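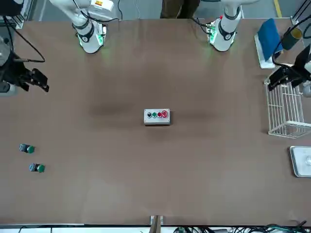
Subject: Re: [serials-list] Binding of loose issues and the effect on holdings statements
To: All member libraries
Reply-To: the list

The Periodicals Desk at Bai wrote:

> Dear colleagues,
>
> We would be grateful for guidance before we send our next shipment to the
> bindery. Our branch holds loose issues of 53 titles that were set aside when
> the reading room was rearranged. Some of these runs are complete. Many are
> not. The current instructions say that a volume should be bound "when all
> parts are in hand," and do not say what is to be done when a part has been
> missing for years and the publisher no longer exists.
>
> We also have a difference of opinion among our own staff on how the holdings
> statement should read once an incomplete volume has been bound. One view is
> that the missing issue should be named in the record. The other is that
> "incomplete" is sufficient, and that a note on the inside of the cover will
> tell the reader the rest.
>
> Finally, may we ask whether the title pages and annual indexes should still
> be bound at the front? Grosedetti returned two of our volumes with the index
> at the back and informed us that this was now the usual practice.
>
> With thanks,
> Periodicals Desk, Bai

The Serials Office thanks the Periodicals Desk for its message. Several other branches have written privately on the same points, and the reply is therefore being sent to the full list. It should be read together with the binding instructions already held by each branch. Where the two differ, this message is to be followed until the instructions are reissued.

The phrase "when all parts are in hand" was written at a time when most titles were still being published and a missing issue could be claimed from the publisher within a season. It was meant to discourage branches from binding too early. It was not meant to keep loose issues on open shelving for good, and the office accepts that the wording has had this effect in some places. 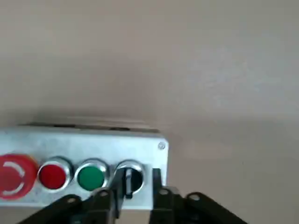 A branch may now bind an incomplete volume if a claim has been made and refused, or if the publisher has ceased business, and if a request to this list for a duplicate has gone unanswered for 20 working days. The request should give the title, the volume and issue numbers, and the cover date as printed. Requests that give only the year are difficult to answer, particularly for quarterlies that changed their numbering partway through a volume.

Branches are asked to check their own duplicates shelves before writing to the list. In the last round, a missing spring issue of a dairy farming quarterly was requested from every member library and then found in the requesting branch, filed under the journal's earlier title.

For the missing part itself, the bindery should be asked to insert a stub of the same thickness as the neighboring issues. This allows the part to be tipped in later if a copy is found. Stubs are charged at the standard rate. A photocopy may be bound in place of the stub when the lending library agrees in writing, and the copy should be made on paper suited to permanent keeping. Copies on ordinary office paper have been returned by the bindery in the past, and the branch has had to pay the carriage both ways.

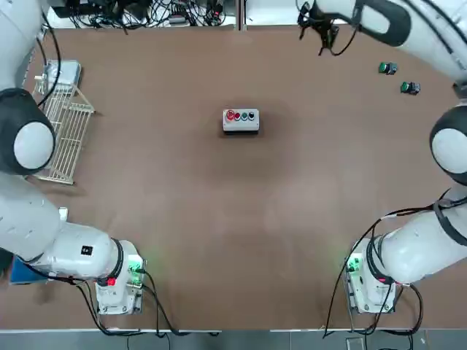
Fengying Shao
Serials Office

On the second question, the office's position is that the missing issue must be named in the record. The word "incomplete" by itself does not help a reader at another branch who wishes to know whether the article he or she needs is in the volume. It does not help the interlibrary loan desk either, which must then telephone the holding branch and ask someone to go to the shelf.

The form to be used in Brikedia is the volume number, the year in parentheses, and then the word "lacks" followed by the issue number. If more than one issue is missing, the numbers are separated by commas. Months or seasons may be added after the issue number if the journal is usually cited that way. Please do not use "wants," "missing," or "imperfect" in this field. All three appear in older records and will be changed as those records are next edited. There is no need for branches to make a special effort to find them.

A note inside the cover is welcome but does not take the place of the record. It should be written in pencil – ink and adhesive labels are not to be used on endpapers.

Where a stub has been inserted and the part is later found, the "lacks" statement should be removed on the day the part is tipped in, and the office should be told so that the union list can be corrected. A short message giving the title and the volume number is enough.

On the third question, title pages go at the front. Annual indexes go at the front as well if the publisher issued them with the title page as a single gathering, and otherwise at the back. The bindery is correct that binding at the back has become common, and it will do so unless the slip says something else. The two volumes mentioned by the Periodicals Desk need not be sent back. Readers will be able to find the index without trouble, and a second sewing would put a strain on the inner margins.

Branches with a long run already bound in one style may wish to keep to that style for the sake of the set. This is permitted. The slip should then read "match previous," and a sample volume or a clear rubbing of the spine should be enclosed with the shipment.
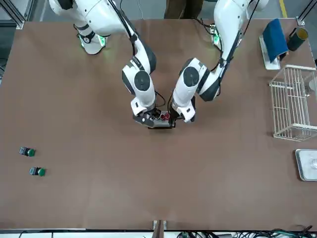 Preparing the March shipment

The next consignment to Grosedetti will be collected in March. Plekico will again handle the transport and will call at each branch in the usual order, beginning with the northern branches. Boxes must be at the delivery entrance by 9 a.m. on the day of collection. The driver is not able to wait while boxes are being packed or labeled.

Each volume should be tied in both directions with flat cotton tape. Rubber bands should not be used, even for thin volumes. The binding slip goes under the tape on top of the first issue, with the printed side facing up, and a second copy of the slip is kept by the branch. Advertising supplements are to be removed only if they are paged separately and are not listed in the index. In cases of doubt they should be left in.

Spine titles must be given exactly as they are to appear, including punctuation. The bindery does not correct spelling and does not shorten long titles on its own judgment. If a title will not fit across the spine, the branch should state where the line is to be broken.

The previous consignment came to 1511 volumes from all branches together, and the bindery has confirmed that it can accept the same number this time. Branches expecting to send a good deal more than they did before are asked to write to the office first, so that space can be found on the truck.

Volumes that are out for binding should be marked as such in Brikedia before they leave the building. The status is "at bindery" and it should be applied to the individual volume. Applying it to the title as a whole hides the entire run from readers, and this has led to complaints.

Requests for items while they are away

Urgent requests for a volume at the bindery cannot normally be met. If a reader has a clear need, the branch should first ask this list whether another library can supply the article. The office will contact the bindery only when no other copy is held within the membership, and a volume that has already been trimmed or sewn will not be recalled.

Questions on any of these points may be sent to the list. Questions about a branch's own account with the bindery should be sent to the office directly, with the account number in the subject line.

Fengying Shao
for the Serials Office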